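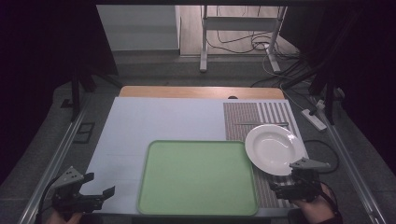

Ticket 228: Work surface, plate and mat, Perron room
Category: Furnishings and tableware
Priority: Normal
Status: Closed, with one follow-up item

Summary of request

The requester reported that round plates placed on the woven mat at the right side of the workbench would not sit level. The requester asked Facilities Support to determine whether the fault was in the plate, the mat or the bench, and to advise whether replacement items should be ordered from Cuka under the current supply agreement.

Items concerned

White ceramic plate, round, broad rim
Woven mat, striped gray and white toward the right
Thin gray rod, found lying across the upper part of the mat
Light green tray, rectangular, rounded corners
Pale board covering most of the bench top

Log

Entry 1, 9:40 a.m.
Request received and assigned. The requester was asked to leave the items in their usual places until they had been inspected. The requester stated that the tilt had first been noticed in September, shortly after the mat was replaced.

Entry 2, 11:15 a.m.
Bench checked with a level along the front, the back and both ends. All readings were within tolerance. The notch in the wooden strip at the far edge was also examined. It is part of the bench as supplied and does not affect the surface.

Entry 3, 11:30 a.m.
Plate moved to the bare board and pressed at the rim on opposite sides. No rocking was observed. The foot of the plate is even and has no chips. The plate is therefore excluded as the cause.

Entry 4, 11:50 a.m.
Plate returned to the striped part of the mat. The tilt came back. The rod was then removed and the mat was smoothed by hand from left to right. The tilt was reduced but still present near the right edge.

Entry 5, 1:20 p.m.
Mat turned over. A fold line was found running beneath the striped section, consistent with the mat having been stored folded. The supplier, Noltard, confirmed by telephone that this model should be stored rolled. Noltard advised placing the mat face down under an even weight for 4 days.

Entry 6, 1:45 p.m.
Requester asked whether the green tray could be used as the weight. This is not recommended. The raised rim would keep the load off the middle of the mat. A flat board of suitable size was issued from the store room instead.

Entry 7, 3:05 p.m.
After the flattening period, the mat was put back and the plate was tested at 11 positions, including the right edge. The plate sat level at each position. Requester confirmed that the result was satisfactory.

Resolution

The tilt was caused by a fold in the mat and was made worse by the rod lying across it. No replacement plate or mat is required, and the proposed order with Cuka has been withdrawn.

Instructions to users of the room

Store the mat rolled, with the striped side facing out.
Keep the rod off the mat when plates are in use.
Set the tray down flat on the board, clear of the mat.
Report any further tilt under the same ticket number.

Follow-up

The store room is to check whether other mats from the same delivery were folded. Responsibility: Clondar site office.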